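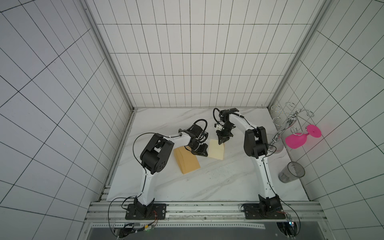
Kimaro top with the grey veins, sponge and wine glass rack on it

I bought the Kimaro marble-pattern top in January, after I had compared it with the Rukance one for too long. The Rukance was 325 dollars and the Kimaro 300, so the price did not decide very much. I chose the Kimaro for the pattern. The veins are soft and grey and they run diagonally, and I wanted something calm between white tiles with dark grout.

First the good side. The pattern looks natural from a normal standing distance. My old top from Jornau had a pattern which repeated itself, and after I noticed it I could not stop noticing it. With this one I have not found the repeat yet. Colors look nice on it too – a pink plastic wine glass looks almost too bright, but a tan sponge or a clear tumbler looks good.

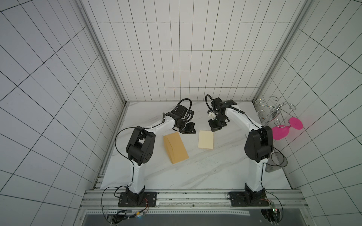

Fitting it was easy for two persons. Consuelo Medrano helped me with the back edge, where the top must meet the tiles, and we were finished before lunch. The instructions are short and one drawing is printed very small, so read it in good light. The corners were clean from the factory and I did not have to correct anything.

Cleaning is simple for daily dirt. A damp sponge with a little dish soap takes away coffee and tomato. I do not use the yellow powder cleaners anymore, they left a dull place on my Jornau top.

Now the weak side. The seller writes that the surface is "scratch safe." I do not agree with this. Things are pushed and pulled on my top every day, and it shows. From above at noon you see a few faint scuffs. If you put your eye low, near the surface, you see much more.

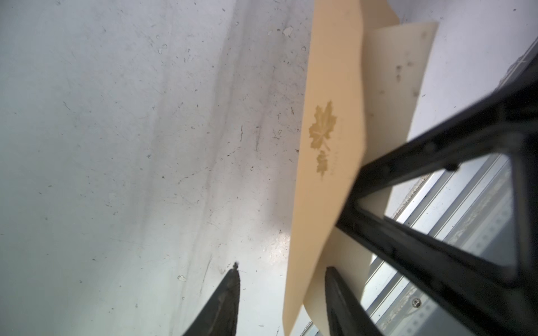

Close to the surface: dark streaks and scratches, beside the beige sheet with the maple leaf

Some of the dark marks go away with a melamine sponge. The scratches do not. Zuweira Amoah has the same top in her craft room in Saltham and she puts a cutting mat under everything, and she says hers is still like new. I am too lazy for the mat.

I also wish they sold a small repair pen in the same grey. I wrote to the shop about it and got a polite answer without a date.

Four stars from me. For a table with light use I would say five. If you drag metal things over it, look at a harder material first and expect to pay more.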